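From: Lukia list member
To: Lukia hardware list
Subject: Re: Dell desktop shuts off under load – power supply or something else?

On an evening in August, the original poster wrote:

> I have an older Dell desktop that I use for scanning and for a small
> file share at home. It has started shutting off. There is no warning
> and no blue screen, it just goes dark. Sometimes it restarts on its
> own and sometimes I have to unplug it and wait.
>
> It does this mostly when I run a batch through the scanning software.
> The last batch was 2,032 pages and it went off 5 times before I got
> through it. Left alone at the desktop it will stay up all day.
>
> I have already reseated the memory and run a memory test overnight
> with no errors. I also blew the dust out of the front.
>
> Two questions. Is it likely to be the power supply, and if so can I
> put any ATX supply in there? I have a spare 500 watt unit from another
> build. I have not taken the side panel off further than I needed to
> for the memory.

I would look at the power supply, but not first. Shutting off under load and staying up at idle fits a weak supply, and it also fits a processor that is getting too hot. The second one is free to check, so start there.

Run any program that shows the processor temperature and leave it open on the screen while you start a batch. If it climbs the whole time and the machine goes off near the top, you have a cooling problem. Take the fan shroud off and look at the fins of the heat sink from the side the air goes in. Blowing out the front of the case does very little for a mat of dust packed against the fins. The thermal paste on a machine that age is probably dry too. Wipe it off with alcohol and put on a small dab of new paste.

If the temperature stays reasonable and it still goes off, then the supply moves to the top of the list.

On the spare ATX unit: don't buy or cut anything until you have the cover all the way off and have looked at three things.

The first is the shape. Some Dell desktops take a standard ATX box and some of the smaller ones don't. Measure the old unit on all sides and compare the screw holes at the back of the case with the ones on your spare. Also look at what holds the inside end in place. On some of these there is a bracket or a metal tab that the supply slides under, and a unit that is a little too long will hit it.

The second is the main connector. A good many Dell boards of the last several generations don't use the ordinary 24-pin plug. They have a smaller one, and the drives get their power from the board. Adapters exist. I used one from Ritetti for a year without trouble, but I had to tape the extra length of cable out of the way of the fan. Don't force a plug that almost fits. Older Dells also had a plug that looked standard and was wired differently, and people lost boards that way.

The third is the label. Write down everything on it before you order, especially the model number and the amps on each 12 volt line. The total watts matter less than you would think. A plain office machine with no graphics card draws far less than 500 watts, and an original replacement of the same rating as the old one will be enough. The 80 PLUS mark is about efficiency. It doesn't tell you whether the unit is healthy.

For taking it out, this is the order I use:

Shut down, pull the cord from the wall, and hold the power button in for 15 seconds.

Lay the case on its side with the open side up. Touch bare metal on the chassis before you reach for anything.

Take a picture of every connector before you pull it. I also put a bit of masking tape on each one with a number on it.

Unplug the main connector and the processor connector. Squeeze the latch and pull on the plug, never on the wires. The processor one is usually tight and there is not much room for fingers next to it.

Unplug any drives that are fed straight from the supply and work the cables free of the clips. There is usually at least one clip you can't see from above.

Then the screws at the back. After those are out, look for a release tab inside the case – if there is one, press it and slide the unit toward the front before lifting.

Do not open the power supply itself. The capacitors can hold a charge after it is unplugged, and there is nothing in there worth repairing at home.

Where to buy: Mfinanga still lists pulled units from office machines and tests them before they ship. Mine came in a plain box with a short warranty slip. Zikus has new ones, but check the part number against your label, as their search results mix several case sizes together. I have bought from both and would go with either.

Before you spend money, try one more thing. Plug the machine straight into the wall for a batch. If it has been sitting on a power strip or an old battery backup, that can cause the same symptom. I chased a fault like yours for two weeks and ended up replacing a worn strip.

If you do swap the supply, split your scanning into batches of 1,000 pages or fewer until you trust it again. It will not fix anything but you will lose less if it goes off.

Please post the model number off the case and the numbers on the supply label. Someone here will likely have the same machine. 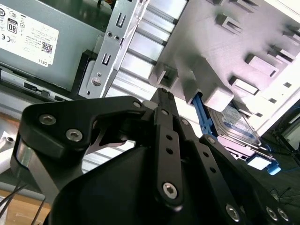

Dell supply in place, 80 PLUS label facing out, black plastic bracket at the lower right corner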